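Cuaderno de taller — simulación, septiembre
Banco virtual «Bautista», comparación de pinzas y cámaras

Sigo con lo que dejó a medias Nestor Manalo: mismo brazo, misma mesa, dos controladores (el de Merkdale y el nuestro, que seguimos llamando Sodholm) y dos vistas, la de muñeca y la exterior. Hoy solo cuenta la pinza negra de dedos largos. La corta queda para cuando Evangelista termine de rehacer las mallas de colisión.

Objetos que interesan: la manzana, junto al libro oscuro, y el cuenco blanco.

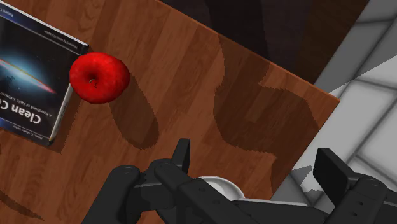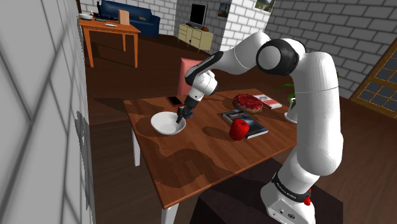
¿Qué cámara conviene usar para decidir el punto de agarre, la de muñeca o la exterior?
La de muñeca para los últimos centímetros y la exterior para todo lo anterior. Con la exterior sola el error lateral crece en cuanto el antebrazo tapa el objetivo, y con la de muñeca sola el planificador pierde el objeto cada vez que la pinza se aparta para reorientarse.

Configuración. Dejo anotado lo que cambié respecto a la última entrada, porque el fichero de parámetros sigue sin comentarios:
— paso de simulación igual que antes, no lo toqué
— límite de fuerza de cierre: 75 en la primera tanda, 100 en la segunda (unidades internas del simulador, pendiente de convertir)
— semilla fija en los dos controladores
— luz principal en la misma posición, sombras activadas

Tandas. Lancé 200 episodios por controlador, todos con la manzana como objetivo y las poses iniciales del mismo fichero. El primer intento con Merkdale hubo que tirarlo: arrancó con la calibración de cámara vieja y apuntaba desplazado hacia el libro. Lo repetí entero después de comer.

Merkdale llega antes. Hace una trayectoria más recta y frena tarde, y eso se nota en el contacto: el primer dedo toca la manzana, la empuja un poco y el segundo cierra donde ya no está el centro. Con 75 de fuerza se le escapa rodando con bastante frecuencia. Con 100 la retiene mejor, aunque en varios episodios el sólido penetra en el dedo y el motor de física lo expulsa de golpe. Esos los marqué como fallo aunque el registro los da por buenos. Hay que corregir el criterio de éxito, que ahora mismo solo mira la altura del objeto al final.

Sodholm es lento y no tiene ese problema. Se para encima, corrige con la cámara de muñeca y baja en vertical. Lo malo es la espera: a veces se queda oscilando entre dos estimaciones del centro y no baja hasta que vence el tiempo máximo. El episodio 262 del registro conjunto es el mejor ejemplo, conviene mirarlo entero antes de tocar las ganancias.

Sombras. Sospecho de ellas para la oscilación. En la vista de muñeca la sombra del brazo y la pinza cae sobre la madera con un borde escalonado muy marcado, y el segmentador a ratos coge un trozo como si fuera objeto. La de la manzana también sale dentada. Hice una prueba corta con las sombras desactivadas y la oscilación baja mucho, pero eso no nos sirve, el taller real tiene una lámpara justo encima del banco. Prefiero subir la resolución del mapa de sombras y volver a medir.

Cuenco. Pocas pruebas y sin estadística. Con los dedos hacia abajo la pinza larga entra en el cuenco sin problema, pero el agarre del borde depende de un margen muy pequeño: un poco bajo y empuja el fondo contra la mesa, un poco alto y el borde resbala. Aquí Merkdale sale mejor parado, por una vez. La pared curva le guía el dedo y el frenazo tardío no le perjudica tanto. No sé si se mantendrá con la pinza corta.

Cámara exterior. Manalo propone subirla y girarla un poco hacia la ventana para que el codo no se meta por medio. Lo probé a mano: se gana visibilidad en la zona de la planta y se pierde en la del cuenco. Lo dejo como estaba hasta que tengamos una segunda vista exterior, el simulador la admite sin que el tiempo por episodio se dispare.

Modelo de la pinza. Evangelista avisó por la mañana de que la malla de colisión de los dedos lleva las puntas redondeadas, mientras que la visual las tiene planas. Puede explicar parte de las manzanas que ruedan. Si es así, los resultados con 75 no valen para comparar nada y habrá que repetirlos con los dos controladores.

Pendiente:
— criterio de éxito nuevo: altura, más distancia entre objeto y palma, más detector de penetración
— malla de dedos corregida (Evangelista)
— mapa de sombras a más resolución y repetir Sodholm
— preguntar a Cokach si su adaptador de muñeca ya tiene modelo, el plano que mandaron es de la versión anterior
— pasar los registros a la carpeta común, siguen en mi máquina

Dejo lanzada la repetición de Sodholm con fuerza 100 y sombras activadas. Si se cuelga, relanzar desde el último punto guardado y no borrar la semilla.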